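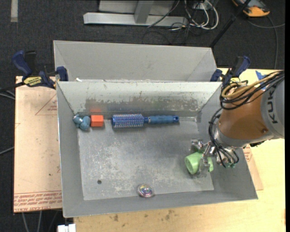 Zorkton Reuse Store, Sorting Room
Minutes of the Staff Meeting, July

Held in the break room, 8:15 a.m.
Present: store manager, floor lead, sorting room lead, morning and afternoon sorting staff, driver.
Absent: weekend cashier, with notice.
Minutes taken by the floor lead.

1. Minutes of the last meeting

Read and accepted with one change. Under "Shelving," the unit being moved is the one by the fitting room, not the one by the back door. The one by the back door stays where it is.

2. Matters arising

The light over the weighing table has been replaced. The tube is brighter than the others and afternoon staff asked if the rest could be changed to match. The manager will get a price.

The door to the loading area still sticks in damp weather. The landlord has been told again. Until it is fixed, staff should lift the handle and pull, and should not kick the bottom panel.

The missing roll of price labels was found in the van.

3. Small items bins

The sorting room lead raised the state of the gray metal bins used for mixed small items. The front one on the wooden table is scratched over most of its floor, and the far wall has a band of brownish-gray wear with chipped edges. The question was whether to repaint, line, or replace.

Repainting was tried on an older bin last year. The paint lifted within a month and flakes got into a load of baby clothes. There was no support for trying it again.

A rubber liner was suggested by morning staff. The driver said a liner would be one more thing to wash. The sorting room lead said the sloping sides are useful because things slide down to where they can be reached, and a liner would stop that.

The manager read out a quote from Bouchard for new bins. It came in above what is left for equipment this quarter, and the delivery charge was extra. The quote will be kept on file.

Agreed: keep the present bins. Rub down the chipped edges with fine paper and wipe out well before the next load. Look at it again in the fall.

Action: sorting room lead.

4. What goes in the small items bins

There was a long discussion on this. The bins have been getting a mix of toys, kitchen things and bathroom things, and the rule on the wall says "small household" without saying more. The current contents were used to go through the rule. In the front bin there is a blue round hairbrush, a teal-blue toy figure, an orange-red block, a light green cup, and a small shiny round piece with a pink and silver look to it.

Hairbrushes. The other stores in the group do not take them used. Afternoon staff said people do buy them here, mostly for dolls and for dogs. Morning staff said they do not want to clean them. After some back and forth it was agreed that used hairbrushes will not be sold from the end of the month. A brush still in its packaging can go on the bathroom shelf at the normal price. Counter staff should tell people at drop-off, politely.

Single blocks. These keep turning up and cannot be priced one at a time. A clear tub will be set up beside the toy shelf and blocks will be sold by the bag. Blocks that match a set already on the shelf should be put with that set first.

Toy figures. Figures go to the toy shelf after a wipe. Anything with a loose part or a battery cover that does not close goes to the manager to look at. The floor lead asked that figures not be left in the corners of the bin, as one went out with the scrap last month and a customer had been promised it.

Cups. Single cups go to the kitchen shelf, not the toy shelf, unless they are clearly part of a play set. If there is doubt, ask. Cups should be checked for cracks around the rim before they are priced.

Odd pieces. Small shiny pieces, beads, lids, and parts of things have been sitting in the bottom of the bin from one week to the next. Agreed that anything still not identified when the bin is emptied goes in the craft jar, which sells well. The jar will be moved closer to the register.

The manager will write a new wall sign with these points on it. The old sign should come down the same day so that there are not two.

Action: manager (sign), floor lead (tub and jar).

5. Emptying and wiping

The bins are supposed to be emptied and wiped at closing. The check sheet shows this was missed on several days. Afternoon staff said the last drop-offs often come in at five minutes to closing and there is no time to do both. It was agreed to close the drop-off window 5 minutes earlier and see if that helps. Scraps of paper and tags should be picked out of the bins and off the rims as they are noticed, and not left for closing.

Dish soap and warm water only. The spray cleaner from Nastov left a film on the metal and should be used on the counter and the glass case.

Action: all sorting staff.

6. Table

The wooden table under the bins was discussed briefly. Morning staff would like it higher. The manager does not want to put blocks under the legs. The driver knows of a workbench coming out of the Andik store when it is refitted and will ask if it is spoken for. It would need to be measured against the space by the wall before anyone agrees to take it.

Action: driver.

7. Sales and pricing

The small items shelf took in $3316 for the month. The target was $3000. Toys did better than kitchen goods. The manager thanked everyone.

Bagged goods have done well since the move to the front. It was suggested that the bags be sealed with tape, not staples, after a complaint about a scratched finger. Agreed.

The budget for shelving and fittings stands at $2000 for the rest of the year. The replacement light tubes, if approved, will come from this. So will the workbench, if there is any charge for it.

8. Other business

The step stool is not to be used as a door stop.

Somebody has been putting food wrappers in the cardboard cage. The recycler has refused one load already. There is a trash can beside the cage.

Afternoon staff asked for a second pair of long-handled scissors. The manager will order them with the next supplies.

The fan in the sorting room is to be turned off at night.

9. Next meeting

Same time, same place, next month. Anything for the agenda should be written on the sheet by the time clock. The hairbrush rule and the earlier closing of the drop-off window will both be looked at then.

Meeting ended at 9:05 a.m.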